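Monday, December 28, 2020

Up late, porridge, no milk so made it with water, horrible. Rain on and off. Decided today was the day for the books, have been saying it since April and Kumaresan has stopped asking.

Paid 40 for the little shelf, Suwannarat by the station, white metal with pale wood boards. Went together fine apart from one bolt. Small though. Much smaller than I had in my head when I was waving the tape measure at it.

First go: standing ones on the top board, flat ones in a stack underneath. Lots of dark blue, a bit of yellow up the left end. Some of them lean and I can't be bothered with bookends.

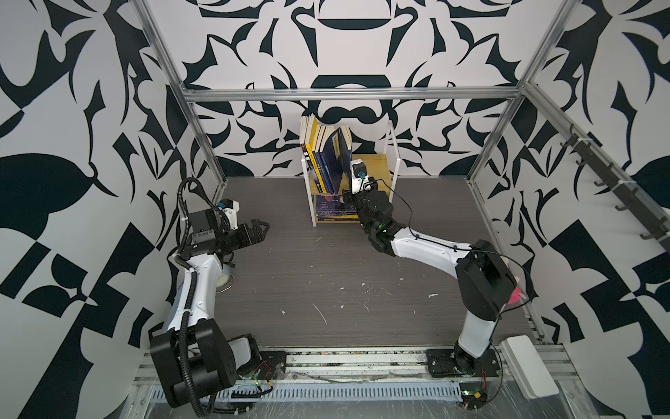

Then tea, then phone. Thabiso Pillay rang from Grolosstead wanting his atlas back, which I do not have. Told him to look under the bed. He'll ring again. Also says Joler are putting the rent up, 555 now, for that damp little place! He ought to move but he won't.

Back to it at two. Was going to do them by size, then by subject, then gave up on subject as half of them are sort of everything. Started reading instead of sorting, fatal. Murphy's Law is one I keep meaning to get through properly. My Chinese is slow, a page takes me an age and then I've lost the begining of it. Kumaresan says read it aloud. Feel daft reading aloud in an empty flat but might try.

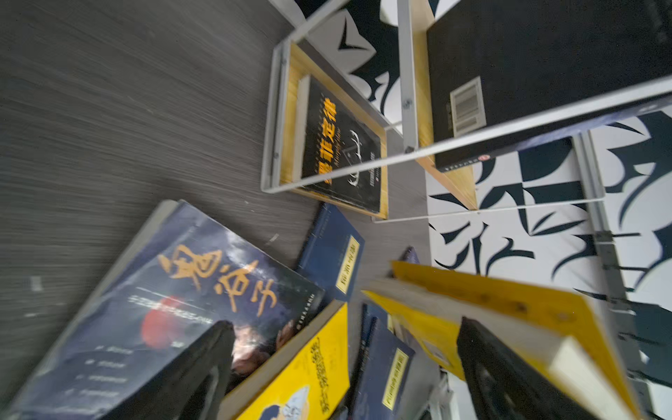 Murphy's Law, black cover, on its board.

Lunch was toast, forgot to write that. Beans also.

Caigentan next. I do love that cover, navy with the thin pale lines like the stitching on an old thread-bound book, and the title on its own yellow label. Ming dynasty, little short sayings, you can do one with your coffee and feel you've done something. Want it at the front where I can get at it, even if it spoils the size order. Size order already spoilt tbh.

Must write to Kinamside re the box that never came. 900 grams on the slip so it can't be more than a couple of paperbacks. If it does come there's nowhere for them to go, but still.
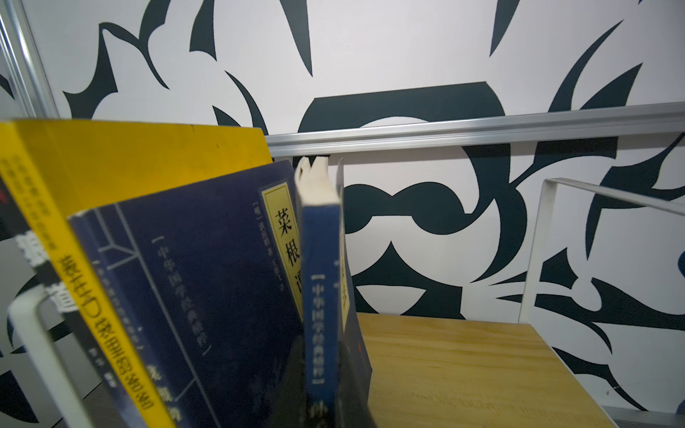

Should the big ones lie flat or stand up? Flat, if they're heavy, and not too many in a pile or the bottom one never gets read.

So that's more or less the rule, for now. Kumaresan Panicker on the phone at six, told him it was done, he said what about the boxes in the hall, I said what boxes. Two boxes. Charity for one of them, will go Wednesday if it's dry.

Soup. Bed early, taking Murphy with me. Ring Thabiso about teh atlas.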